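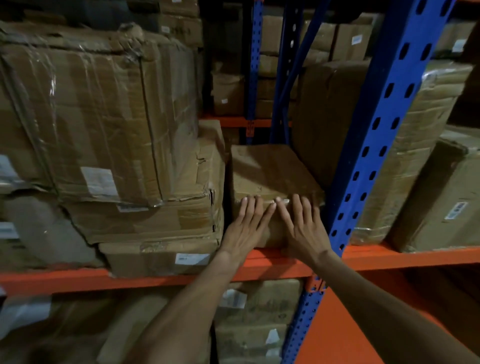

Shelving a mixed delivery – how do you lot do it?

bayfour_jen
Started at a small parts wholesaler in May, now more or less in charge of the back racking. Inherited a right mess. Reused cartons, taped over and taped again, all sizes, small ones behind big ones. Want to sort it before the Christmas stuff lands. Do I go by size, by supplier, or by what goes out most? Boss says size because it looks neat. Not convinced.

Posted 2019-10-05

pallet_pete
What goes out most. Every time. Waist height for the fast stuff, top for light and slow, heavy at the bottom. Looks neat is no use when you're on the steps six times a shift for the same box.

Osvaldo Leite
Disagree a bit with Pete. If you've got more than one supplier and returns to deal with, go by supplier first, then by speed inside that. We did pure fast/slow at Endthorpe and the returns were murder, Nikance stuff mixed in with Pramanik stuff and the cartons all look the same once they've been retaped.

pallet_pete
That's a labelling problem not a shelving problem

Osvaldo Leite
It's both. Labels fall off. Supplier bays don't.

bayfour_jen
Labels are half my trouble tbh. Some have a white sticker, some have a number in marker, some just a letter and god knows what it meant. Found a letter system in an old notebook but it stops after two pages.

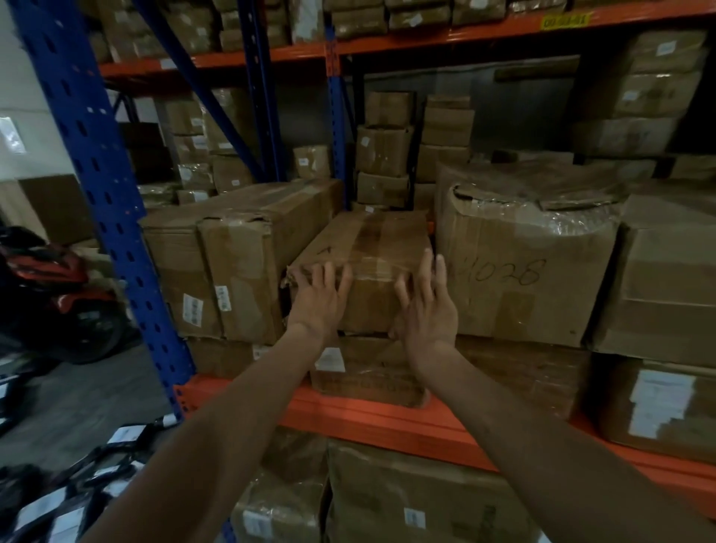
Is marker on the box good enough or do I need printed labels?

Marker is fine for the location code if you write it big on the face that points at the aisle, but print the contents label so whoever's picking can read it without guessing. Cross out the old marks before you put a new one on. All of them. Old numbers cause more mispicks than no numbers.

So-ying Chou
^ agree with whoever said cross out the old marks. And peel the old barcodes or stick over them, scanners will grab whichever one they see first. We sent a carton back to Woltow with somebody elses barcode still on it and it took ages to unpick.

dunnage
Nobody's asked about weight yet. Jen, do you know what your beams are rated for? Should be a load notice on the end of the run. If there isn't one, stop and ask before you move heavy stuff up. Ours is 2000 kg a bay and people still treat it as a suggestion.

bayfour_jen
There is a notice, behind a pile of cartons obviously. Will dig it out tomorow

pallet_pete
Dig it out today

bayfour_jen
ok ok

So-ying Chou
Soft boxes – what are people doing? I mean the ones with the corners gone and the top bulging. We've been retaping but there comes a point.

dunnage
Rebox. Tape has no strength if the board's gone. Crushed box at the bottom of a stack and the lot starts leaning, then it's you holding it up with your shoulder.

Osvaldo Leite
Rebox if it's going underneath anything. If it's on top and light, tape will do till it's picked. New cartons cost money, not every place will pay for it.

dunnage
Costs less than a dropped one

Osvaldo Leite
Depends what's in it mate, ours is mostly foam

bayfour_jen
Update. Found the notice, we're well under. Did one bay this afternoon, took 38 cartons out and put them back by supplier with the fast ones in the middle (sorry Pete, sort of a compromise). Biggest pain was the deep shelves. Small cartons stacked up at the back with the big ones in front, so you can't see what you've got without hauling the front row off. And when you do haul it, get both hands on it properly.

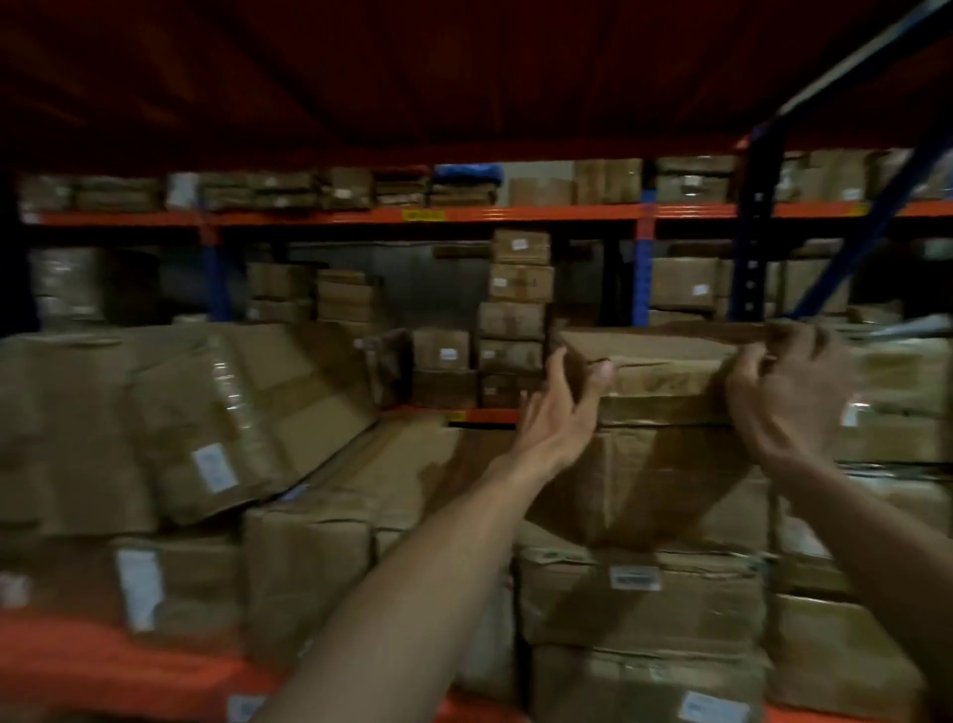
Not just the flaps, they rip. Test the weight first, slide it towards you a little, then get a hand underneath before it's off the one below. Back's a bit sore tonight so I'm saying this to myself as much as anyone. Going to try keeping the small ones in open trays so a whole tray pulls forward in one go. Anyone done that?

So-ying Chou
Yes, trays are good. Label the tray AND the boxes. Don't overfill or you've made one heavy box out of ten light ones.

pallet_pete
Not a fan. Trays get nicked by the packing bench and you never see them again. Just don't put anything behind anything. One deep.

bayfour_jen
Haven't got room for one deep, wish I did

pallet_pete
Then you've got too much stock

Osvaldo Leite
Very helpful Pete

dunnage
He's got a point though. Anything not moved since May, ask the boss if it can go. We got rid of 30 cartons that way, half of it was for a customer who'd packed in.

bayfour_jen
Right, making a list of the dusty ones in the morning. Boss walked past and said it looks worse than before, so that's nice. Two more bays to go, will report back. Anyone know a marker that doesnt skid on brown tape?

So-ying Chou
Paint marker. Let it dry before you stack or it comes off on your sleeve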